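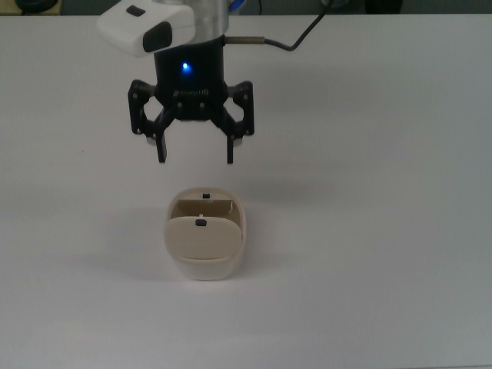
Clilasbridge Household Waste Diary

Version 7, last changed 8th June

Summary

This dataset contains written diaries about what people throw away at home. The participants live in Clilasbridge and in the villages near Rukent. Each row is one entry in one diary: what was thrown away, in which room, and the short reason the person gave in their own words. There are 3666 entries in the full file and 2405 in the cleaned file.

The diaries were kept on paper and typed later by Si-eun Joo and Si-eun Woo. We have the same first name, so in the column "typist" you will find only J or W.

Files

diary_full.csv – all entries, with spelling as on paper
diary_clean.csv – entries where item, room and reason are all filled in
households.csv – one row per household, with size of household and type of home
codes.txt – the list of item codes, in the order we invented them and not alphabetical

All files are UTF-8 with comma as separator. The reason column has commas inside the text, so please use a real CSV reader and do not split the lines by yourself.

Columns in the diary files

household: a number from 1 to 17
entry: running number inside the household, starts again from 1 for each
day: day of the diary, not a calendar date
item: free text
item_code: our code for the item, can be empty
room: kitchen, bath, bedroom, hall, other
reason: free text
typist: J or W

The value "other" in room is used a lot for balcony and garage. In version 6 there was also a value "outside", but the two typists did not use it in the same way, so it is now merged.

How the diaries were collected

Every household received a notebook and one page of instructions. The instructions asked people to write the entry at the moment when they throw the item away. Many people wrote in the evening instead, and you can see it in the text ("also some peels, I think"). We left these entries as they are.
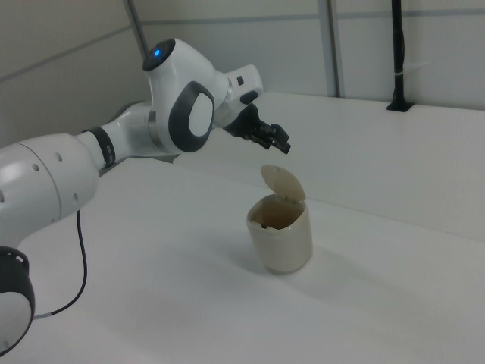 Food waste is the hardest part of the coding. One person writes "dinner", another writes every carrot end on its own line. For this reason the number of entries should not be used to compare how much two households throw away. It says more about the patience of the writer. If you need amounts, this is the wrong dataset, because nothing was weighed.

Known problems

Household 4 stopped in October and started again with a new notebook. The entry numbers continue, but the day column begins again from 1.

Code P3 (plastic, soft) and code P4 (plastic, hard) were mixed up by W in the first notebooks. We corrected the ones we could decide from the item text. Yogurt cups are still in both.

Some reasons were written in another language and translated by the typist. The original sentence is not kept – this was a mistake, and we would do it differently now.

Privacy

Names of family members and neighbors are replaced by [name]. Names of medicines are replaced by [medicine]. If you find something we missed, please write to us before you open a public issue.

License and thanks

Free for research and teaching. Please mention the name of the dataset and the version number. The item codes are based on an older list from the Ilik project, with permission. Chidiac printed the notebooks.

To do

Check the codes for household 12 again
Add the instruction page as PDF
Decide about the yogurt cups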